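4.2 Naming and use of small squares in the Zondmont district

Figure 1.

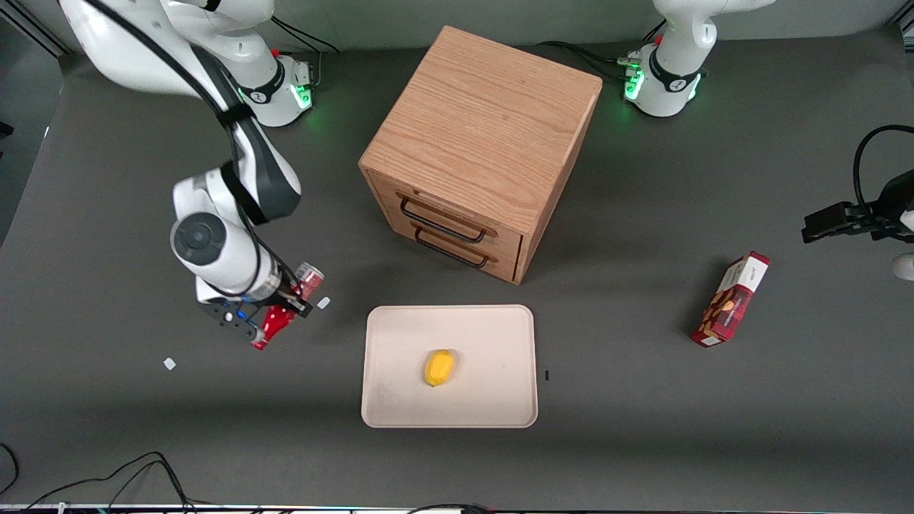

Tülin Yaman objects that a square's official name says little about how residents refer to it, and that any study built on the municipal register will overstate the effect of renaming. The objection is reasonable, and it shaped the coding described in this section. Each square was given two entries: the name carried by the register and the name given by residents when asked for directions to it.

The resident survey returned 965 usable forms. Of these, 603 gave the registered name of the nearest square without prompting. The other forms gave an older name, the name of a business on the square, or the name of an adjoining street. Forms that gave two names were coded by the first one written. Spelling variants were merged, including those with and without the accent in Yáñez.

The difference between the two entries was largest at Yáñez Square. The register has used that name since the street plan was redrawn in 2000, but older residents still call the place the Corn Yard, after the grain market that stood on its north side. Younger residents used the registered name more often, though many shortened it to "the Yáñez." The shortened form also appears on bus timetables and in two local newsletters, and we treated it as equal to the registered name.

Fletanum Square showed the opposite pattern. It has kept one name on every map we were able to consult, and almost no respondent used another. The square is closed to through traffic, has a single row of plane trees, and is lined with ground-floor shops. Respondents described it mainly as a place to cross on the way to the covered market. Few reported stopping there for longer than five minutes outside the summer months.

Dodix Square could not be coded in full. The register treats its upper and lower terraces as one public space, while respondents treated them as two and named them separately. We kept the register's boundary so that the results could be compared with the earlier land-use tables, and entered the lower terrace as a secondary name. Moving the boundary would change the count for Dodix Square alone and would leave the order of the other squares as it stands.

Seasonal use was recorded separately and is reported in Section 4.3.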